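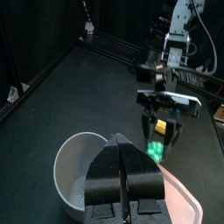

White colander, pink tray

Renting our church building to another congregation: does it affect the property tax exemption?
Posted in Congregations and Buildings, 18th October

Afshin Abbasi
I'm on the board of a small Protestant church in Barken. We own our building outright and have had the property tax exemption for as long as anyone can remember. Attendance is down to 30 on a good morning, and the building sits unused most of the week.

A second congregation has asked to use the sanctuary in the afternoons and the fellowship hall two evenings a week. They are a different denomination from ours and worship in another language. They don't own any property. They offered $100 per use, and we would probably say yes to that.

Two people on our board think that taking any money makes us a landlord and the county will put us back on the tax roll. A third says it only matters if we make a profit. Our bookkeeper thinks it might also be income we have to report. I called the assessor's office and was told to "submit it in writing," which I will do, but I'd like to know what I'm asking first.

We also let a lawn service, Vistamow, park a trailer behind the building in exchange for cutting the grass. There is no written agreement. Does that count for anything?

Lundik
You need to look at your state's rules, because property tax exemption is state law and the states are not the same. Some look only at how the building is used. If it's used for worship, it doesn't matter much whose worship it is. Others want the owner and the user both to be exempt organizations. A few get strict once rent goes above the cost of running the place.

We went through this at my church four years ago. What the assessor asked us for:

A copy of the agreement
The other congregation's proof of nonprofit status
Our utility, insurance and maintenance costs for the year
A floor plan showing which rooms they used and when

Our costs came out higher than what the other group paid us, and the exemption stayed as it was. We had to send a one-page form each April after that. It took one of us an evening to fill out.

Call it a "facility use agreement" if that's what it is, but don't expect the title to protect you. They read the terms.

The income question is separate. That is federal, and property tax has nothing to do with it. Rent from real estate is often left out of unrelated business income if there's no mortgage on the building and you aren't providing a lot of services along with the space. You said you own it outright, so that helps. Have your bookkeeper check with a CPA who does churches.

Call your insurance agent before the first service too. Ours wanted the other congregation to carry its own liability policy and name us on it.

Živković
just do it as a donation. we've had another group in our hall for years, they give what they can and no one has ever said anything

Lundik
If there's a set amount per use, it's rent whatever you write on the check. I wouldn't go that way with a county that has already been contacted.

The trailer is the part I would worry about more. Vistamow is a business, and storing its equipment on exempt land in exchange for work is a commercial use in some states. Usually they would tax only that piece of the lot, but ask about it in the same letter and get the arrangement on paper.

Afshin Abbasi
Thank you. Our insurance and heating alone are well over $3000 a year, so I don't think they could say we're making money on it. I'll put both matters in the letter and ask the other congregation's pastor for their paperwork. We do have a loan on the roof, but it's unsecured, so I assume that isn't a mortgage. I'll check that with the CPA.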